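Handling and Automation, Unit 4
Notes on the visit to the Altholm open day

Read these notes before the seminar. They cover the second half of the visit, the part on teaching by hand-held gripper. The first half (the conveyor line and the Plekness sorting cell) is in the April handout and is not repeated.

What the demonstration was for

The Trostance group teaches its arms from recordings made by people. A person does a household task with a hand-held gripper that has a camera on it, and the recordings are later used to train the arm. The task on the day was sweeping up dried kidney beans from a white table top with a brush and dustpan.

Beans were chosen for practical reasons. They are cheap, they show up well on white, and they roll enough to make the task hard without going all over the floor. The group told us it had tried rice first and gave it up.

Holding the brush

The gripper has two jaws which close on the handle from either side. A brush handle is smooth and usually tapers, so where it is held matters. Too near the narrow end and the brush twists when the bristles meet the table. Most visitors who had a go gripped too high at the first try and had to start again.

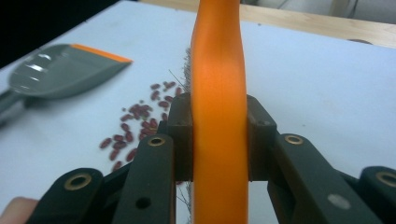 The stroke itself should be short and low. Long strokes flick the beans past the pan. The demonstrator kept the lip of the pan flat on the table and brought the brush towards it, then moved the pan back a little and repeated. Watch for this in the recordings: the pan moves nearly as often as the brush does.

How much recording is needed

The group has some 3000 recordings of this one task, made over 2 years. Poor ones are kept but marked, and a recording is marked poor if the camera loses sight of the jaws or if the person stops part way.

The Hauser arm, which was to run the trained version, was not working on the day, so we have no notes on its results.

For the seminar

Bring one page on a household task you think would be harder to record than sweeping. Say what the camera would need to see and what the hand feels that the camera would miss. Work in groups of 2.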